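The drop that wasn't in the logs

So I promised last time that I'd write up the fault that ate most of my June, and I finally have it straight enough in my head to try. Get a coffee, because it wanders a bit.

If you're new to this newsletter: I look after the two-arm cell in the Tarnden simulator, which is where we try out a task before anybody lets it near real hardware. The task this time was pretty humble. Pick up a tool by its shaft, carry it over a mat, set it down, let go. We'd been running it since May with hardly a complaint, and I'd gotten a little smug about it.

Then one morning I came in to an overnight batch of 400 runs and found 19 of them marked as failed. Fine, runs fail, that's why we do this in simulation. But the failures had no reason next to them. No collision, no joint limit, no timeout. The gripper reported a solid hold all the way through, and the tool was just sitting somewhere else at the end. In a few runs it was on the floor!

My first guess was friction, because my first guess is always friction. I spent two days nudging the contact numbers up and down, and all I managed was to make the good runs worse. Then I blamed the tray. I had moved it closer to the mat the week before and was sure the arm was clipping the rim on the way past. I moved it back and reran the batch. Same trouble. (I apologized to the tray and put it where I wanted it.) 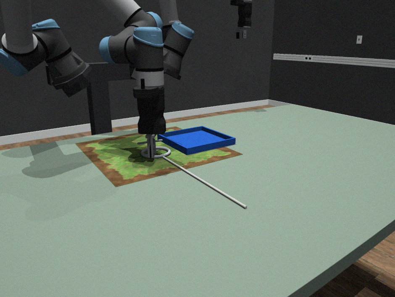

What finally cracked it was slowing everything way down and stepping through one bad run, a few milliseconds at a time, with the force readings up on my other monitor. The grip force looked perfect. Too perfect, really - it was a flat line, and a grip force on a moving arm should wiggle at least a little. The reading had frozen. The controller was looking at the last good number it had received and happily deciding that everything was okay, long after the fingers had started to open.

The frozen number came from Brekke, the little bridge program that passes sensor messages between the simulator and the controller. When both arms report at the same moment, Brekke puts one message in line behind the other. If the line gets too long it throws the old ones out, which I knew. I did not know that it kept handing over the last value with a brand new time stamp on it. So our stale-data check, the very thing meant to catch this, saw a fresh time stamp every time and waved it through.

I want to stay on that for a second, because it's the part that bothered me. A dropped tool in a simulator costs nothing. But the controller code is the same code we load onto the real cell, safety check and all, and on the real cell that check is part of what tells the arm to stop. We hadn't moved this task over yet. I still asked for the real cell to be locked out that same afternoon, and it stayed locked out until the fix was in. I got some grumbling for that and I'd do it again tomorrow.

The fix itself is kind of boring. Brekke now passes along the original time stamp from the sensor, and if the controller sees a reading older than 80 milliseconds it stops both arms and holds position. It holds the grip too, so whatever is in the fingers stays put. I also added a check that gets suspicious of any force reading that stays exactly the same for 3 cycles in a row while an arm is moving. That one tripped on a good run the first night, so I'm still tuning it.

If you run Brekke with more than one arm, please go look at how your time stamps are made. Pull the sensor cable, or the simulated version of it, in the middle of a move and see how long your controller takes to notice. Mine never did. I've put my test script in the shared folder under "frozen grip", along with the logs from one of the bad runs, and I'd love to hear what you get. Next issue I'm back to the tool changer, assuming it behaves.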